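About Tedance

Tedance is a small touring opera company with big lungs. We began in a borrowed church hall in Jirnmont with eight singers, one upright piano and a score with two pages missing, and we have been on the road most springs and autumns ever since!

Our director, Iolanda Pacheco, sings everything in English and keeps the casts small, so that a village hall with 12 rows of chairs gets the same show as a proper theatre.

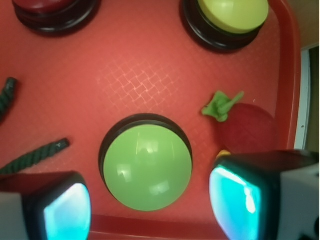

Most of our singers live within a bus ride of rehearsals, and several joined us straight from the open chorus, which anyone can try. You don't need to read music (it helps, but we'll teach you).

Last season we sang to roughly 3000 people, many of them at their first opera. The March run of Miso, our one-act comedy about a soup kitchen and a very proud tenor, sold out in every hall, and we're taking it out again in the autumn.

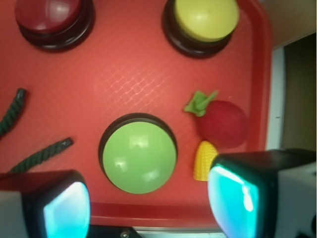 Three buttons, a strawberry and a corn cob on the red tray

Ridwan Sumampouw leads our music and plays the piano for nearly every show. He also wrote the score for Miso, mostly on trains, and is now at work on a longer piece called Partanen, set on a ferry.

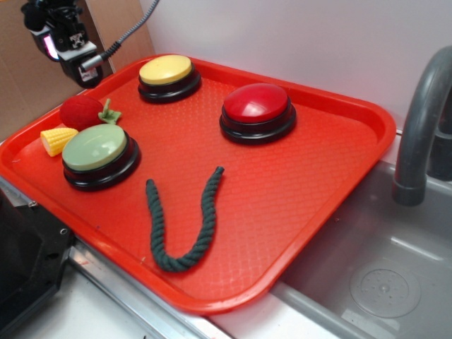 Buttons on the tray, beside the sink

Our Friends scheme has passed 300 members, and we love meeting them at the open rehearsals. Friends get first pick of seats and a newsletter that is often late but always full of gossip.

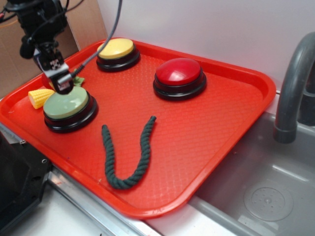 Partanen will have its first read-through on 19 April 2018 and we can't wait to hear it out loud. The story follows three sisters who work on the ferry and can't agree on anything, least of all who should be captain. Their costumes will be in yellow, red and green, the same as the buttons on the tray, so even the back row can tell who is shouting at whom. Friends are welcome to come and listen, and there will be cake.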